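October, late, kettle on

I have been putting off the terminal blocks for so long that I started to feel guilty walking past the parts drawers. Today I finally got stuck in. Gualtiero De Luca dropped off the leftovers from the Bortolotti job last month, a shoebox of connectors all tipped in together, and told me they were "mostly sorted." They were not sorted! There were ferrules in there, bits of trimmed wire, a fuse holder with half a label on it, and a birthday candle, which I have put on the windowsill.

I like this kind of work more than I let on. You get the lamp where you want it, put something on the radio and pick through everything one piece at a time. The green ones went in one tray, the gray ones in another, and anything with a chewed-up screw head went into the jar for Ismael, who swears he can save them (he can't, but he enjoys trying). I got through 40 before lunch and then lost an hour looking for the small flat screwdriver. It was in my cardigan pocket.

The cardboard was a good idea, if I say so myself. I cut up the Skitow delivery box into little squares, so that each part I'm not sure about gets its own square and I can slide the whole thing along without handling it again. I write on the back in pencil. Ismael laughed at me and then asked if he could have a few for his own bench, so there. 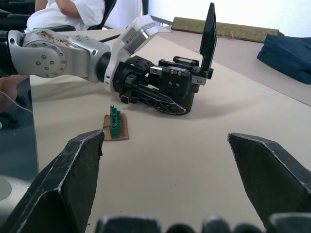 A green one standing up on its square of cardboard. Look at all those little screws!

They are fiddly things to stand on end, much narrower than you'd think, and if you breathe wrong over they go. I do love the green though. I've never seen that green on anything else in my life, and it does cheer up a beige table.

Ismael Frota called in the afternoon about the Irkau order and we talked for far too long, mostly about his sister's roof. He wants 800 of the labels instead of the 30 we agreed on, because the price per sheet drops so much at that size. I said where on earth are we going to keep 800 labels, and he said on the shelf over the door, and I said that shelf already has the Christmas lights and the fan on it. We left it there. I think he'll order them anyway.

Had soup standing up. Then I went back and did the gray ones, which were a lot less trouble, and wiped out the trays, and found that two of the dividers from the Binent drawer unit are cracked right through. I've taped them for now. Must ask if they sell the dividers on their own, I'm not buying a whole new unit for two bits of plastic.

My neck is sore and I've got pencil all over the side of my hand. Still to do: the long strips at the bottom of the shoebox, the ferrules (ugh), and a proper label for the jar so it doesn't get thrown out again like last time. Gualtiero says he has another box for me in his van. I told him to leave it in the van until I've finished this one, and to take the birthday candle back if it's his.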